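## 4. Setting and clearing the table

This section is about the small table with the marble pattern, and the things which go on it when two guests are expected. Please read it one time to the end before you start. The rooms at Flullum and Prekumdale use the same table set, so the steps are the same in both houses. For the long table in the Zapata room see section 6.

### 4.1 What you need

- the black serving tray (matt, with two round hollows)
- 2 cups with saucers
- 1 bouquet of artificial flowers and its vase
- 1 soft cloth, slightly damp, and 1 dry cloth
- the felt pads from the drawer, if the vase is used

The full set is kept in the cupboard under number 448. If a piece is missing, write the number and the name of the piece on the list inside the cupboard door. Do not take a piece from another set. The trays look alike but the hollows have different sizes, and the cups of the Rurnport set stand a little loose in ours.

### 4.2 Preparing the surface

1. Take everything off the table. Put the flowers on a chair or on a shelf, not on the floor.
2. Wipe the surface with the damp cloth. Begin at the far end and come towards you.
3. Wipe again with the dry cloth until no stripes remain. The surface is glossy and shows every stripe when the ceiling lights are on, so check it with the lights on also in the daytime.
4. Wipe the rounded corners separately. Crumbs stay under the edge there.
5. Push the chairs in, except the one you need for yourself.

> **Caution:** Do not use cleaning powder or the rough side of a sponge. Small scratches can not be polished out.

> **Note:** Cables on the floor must lie away from the chair legs. Look before you push a chair, and lift it if a cable is near.

### 4.3 Placing the tray

The tray comes always first, and the other things are placed around it.

1. Hold the tray at the left and the right side. Keep it level, also when it is empty, so that you get the habit.
2. Bring it over the middle of the table and lower it slowly. Let the far edge touch first, then the near edge.
3. Turn it until its long side, if your tray has one, is in line with the table. With a square tray any side can be in front.
4. Move it with both hands only. When it is pushed from one side it turns, and then you must line it up again.
5. Look at it from your standing place. The distance to the left and the right edge of the table should look equal. A measuring tape is not necessary.

> **Caution:** Never pull the tray over the table when something heavy stands on it. Lift it, or take the things off before.

The two round hollows are made for cups or for small bowls. They are not deep and in weak light they are difficult to see on the black surface. Feel for them with a finger if you are not sure.

### 4.4 Cups and flowers

1. Put the saucers on the table, one for each guest, 11 cm from the edge.
2. Set the cups with the handle to the right side of the guest. For carrying, the cups go in the hollows of the tray.
3. Stand the flowers in the vase at the far end, where they do not hide the faces of the guests. Put a felt pad under the vase.
4. Open the flowers a little with the fingers. The blue ones become flat after some weeks in the cupboard.

While you are still working with the tray, the bouquet may lie on its side at the far end and a cup may wait at the right. This is practical when the shelf is full - only do not forget to put them in their places afterwards.

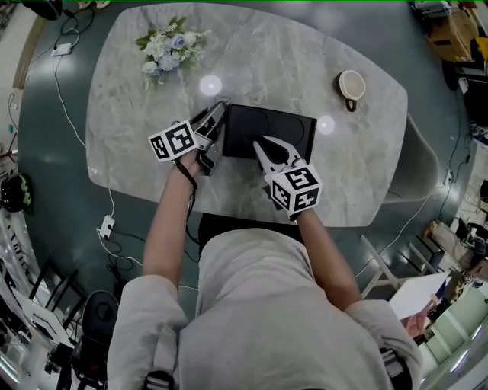

*Fig. 4-1. Tray near the centre of the table, bouquet lying at the far end, cup to the right.*

### 4.5 Clearing the table

1. Take away the cups first and empty them in the sink, not in the vase.
2. Lift the tray and carry it to the kitchen side. Wash it by hand with water of not more than 40 degrees and dry it at once.
3. Shake the flowers lightly over the bin. Once a month blow the dust out of the leaves. In January the heating makes more dust and you can do it two times.
4. Repeat steps 2 to 4 of section 4.2.
5. Put the set back under number 448, with the tray standing at the back and the cups in front of it.

> **Note:** Do not stack cups higher than two. The dark handles can break off.

### 4.6 If something is not right

**The tray rocks.** Look under it for a crumb or a forgotten felt pad. If it rocks also on a clean table, the tray is bent and must be replaced.

**The cup slides in the hollow.** The bottom of the cup is wet. Dry both parts. If it still slides, check that the cup belongs to this set.

**White marks on the tray.** These come from hard water. Use a little vinegar on the cloth, wait nearly a minute, then rinse and dry.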